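How to set up a shared table with tissues within reach

A small table that several people use through the day gets untidy quickly, and tissues are usually part of it. Half-used packs end up in drawers or under papers. It takes two minutes to put right. 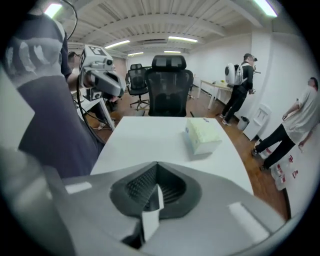
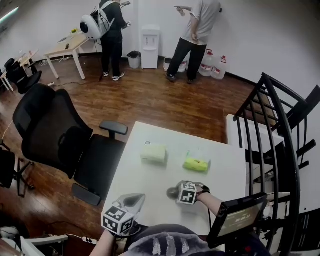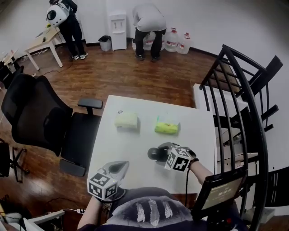
Step 1. Take everything off the table and wipe the top with a damp cloth. Dry it before you put anything back, as paper packs soak up water from underneath.

Step 2. Choose packs with a flat base. Soft packs are fine if they are nearly full, but they slump once half the tissues have gone.

Step 3. Keep out 2 packs and no more. Put them towards the far side of the table with a gap between them, so your forearms don't catch them while you work. Have the opening facing up.

Step 4. Push the chairs in and try reaching for a tissue from each one. If you have to stand up, bring the pack closer.

Step 5. Store the spares in one place away from the table. Sheila Bloxham keeps hers in a lidded box and buys more when she is down to 6 packs. Write the number inside the lid if other people do the shopping.

If the table stands near a staircase, leave that side clear and keep the bin on the other side. A bin with a 30 cm opening is wide enough to hit from a chair.

Check the packs when you empty the bin. When one starts to sag, finish it before opening another.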